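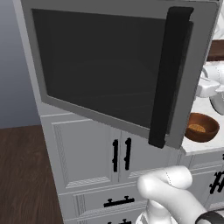
STILWOOD, September 22, 2022

The Vikel 223 is a countertop microwave with a plain control panel, a pull handle and very little else to learn. I bought one in the spring to replace an older Vrabec that had stopped heating evenly, and I have used it every day since. This review covers how it cooks, how loud it is, how easy it is to clean, and what I would change.

Setup took a few minutes. The turntable ring and glass tray come wrapped separately inside the cavity, and the tray drops onto a three-pointed hub in the floor of the oven. The manual says to leave a gap at the back and sides for air. Measure your shelf before ordering, and measure with the plug in place, because the cord leaves the back panel low on the left side and needs room to bend.

The controls are a number pad and two rows of shortcut keys. Pressing any digit from 1 to 6 starts the oven on full power for that many minutes. To set a lower power you press Power, then the level, then the time, then Start. The old Vrabec had a dial, and I missed it for the first week. After that I stopped thinking about it.

Heating is even enough for leftovers. A plate of rice and beans came out hot in the middle and at the rim after two minutes with one stir. Soup needs a stir too. A large baked potato took 9 minutes at full power and was done all the way through. Two potatoes took 13 minutes, and the bigger one could have used a little longer.

Defrost is the weak point. The automatic setting asks for the weight of the food and then runs a cycle with a beep halfway through so you can turn it over. On a pound of ground beef the edges had started to cook by the second beep while the center was still hard. Setting power level 3 by hand and checking every two minutes gave a better result. If you freeze meat often, plan on doing it that way.

Popcorn depends on the bag. The popcorn key ran too long for the store brand I buy and scorched part of it. I now set the time by hand and stop when the pops slow down. The other shortcut keys (beverage, frozen dinner, pizza) work well enough, but the pizza key expects a single slice and the manual does not say so.

Noise is average. The fan is a steady hum and you can talk over it. The end-of-cycle beep is five long tones, and it repeats every minute until you open the door. You can turn it off by holding the Stop key until the display blinks. I found this on page 11 of the manual, after a month of listening to it.

The door is on the left hinge and swings out to the right-hand side of whoever is unloading, so keep some clear counter within reach to set down a hot dish. The latch takes a firm push. My door has stayed tight so far and closes the same way it did on the first day.

Cleaning is simple. The inside is painted and has rounded back corners, so a damp cloth gets most of it. Tomato sauce wiped off after I boiled a cup of water in there for a few minutes. The glass tray goes in the dishwasher. Crumbs collect under the turntable ring, so lift it out every week or two. For the crumbs that end up on the counter I use a small Oreck vacuum I already had, but a brush would do.

The clock has no battery backup. Every power cut sets it back to zero, and the oven will not run until you either set the clock or press Stop to skip it. We lose power a few times each winter here and I have mostly given up on keeping the clock right.

The warranty is one year on parts. Mine has not needed service. I did call the Vikel help line to ask about a replacement tray, and was told they are in stock and ship within the week. The tray arrived on the sixth day and fit.

Good: even reheating, quiet fan, easy to wipe out, beep can be turned off.

Not so good: poor automatic defrost, no clock backup, short warranty, popcorn key runs long.

I would buy it again for a small household that mostly reheats. If you defrost several times a week, look at a model with a better low-power setting, and check that the cavity is wide enough for your largest dish. My oval casserole goes in but will not turn.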